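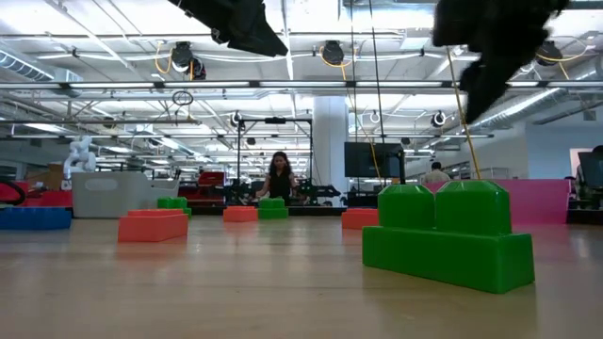 Getting your Piltau gripper kit to pick up a brick
By Zlata Romaniuk

The Piltau kit from Loltton comes with two black fingers, a wrist camera, a bag of screws and a leaflet that says "mount, connect, enjoy". I have now done all three, in that order, with a long gap before the third. Allow an afternoon. The leaflet allows 12 minutes.

What you need

The kit, an arm to put it on, the Corik control program, and some big toy bricks. Get the chunky ones with studs on top. Mixed colours help later, when you want to tell the arm which one you meant.

Step 1. Fit the fingers
Left and right are different, and the marks are on the inside, where you'll see them once you've taken the wrong one off again. Do the screws up finger-tight, close the gripper by hand, then tighten properly.

Step 2. Set the closing force
Corik starts you at 6 on a scale it never explains. For a plastic brick, drop it to 2. Anything more and the brick shoots out sideways like a bar of soap, and you'll be under a desk looking for it.

Step 3. Lay out the bricks
Spread them over the table with a hand's width between them. Two side by side makes a decent test, but save it for when the easy ones are going well. Plain wood is fine to work on. Glossy bricks under strip lights may upset the camera, so try turning one a little before you start swearing at the software.

Step 4. Teach the grab
Drive the arm over a brick by hand and line the fingers up with its long sides. Come straight down, close, and save the position. Corik calls this a "moment". It calls everything a moment.

Now look at the wrist camera view. You want a finger against each long side and the studs in plain sight between them. 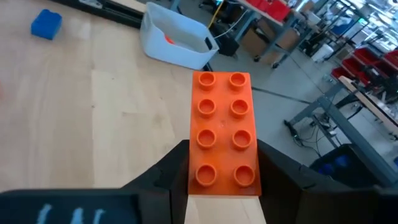
Orange brick between the fingers, seen from the wrist camera.

Step 5. Teach the drop
Pick a low-sided bin. Save one position above it and another just inside, then open the fingers slowly. The quick release is fun, but it has a good throwing arm.

Is it worth buying?

Mostly, yes. The grip is steady and the fingers feel solid. The older Henare set was easier to fit, but its camera cost extra and the cable was nearly long enough. I'd still like a leaflet written by someone who has opened the box -- Loltton say a new one is due in October.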